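I started at Somham in October, and three weeks in I still come home wanting to talk about it! The part I love is how quickly the night packers took to the new line. They used to lift every tray themselves, 3,830 on a busy Sunday, and now they run the arms that do it.

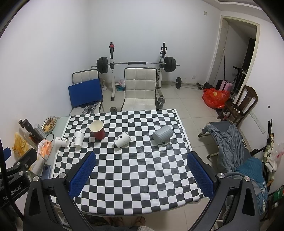 My own job is teaching the arms the fiddly stuff, and I get 20 tasks a week. Cups are my favorite. A red paper cup standing upright is easy, but a mug on its side with the handle down on a checkered cloth makes you think about your own wrist (try it at breakfast). Tapio Kokkonen packed by hand for years and he's better at this than any of us. He's training the Gistus crew next, and I've asked to go along.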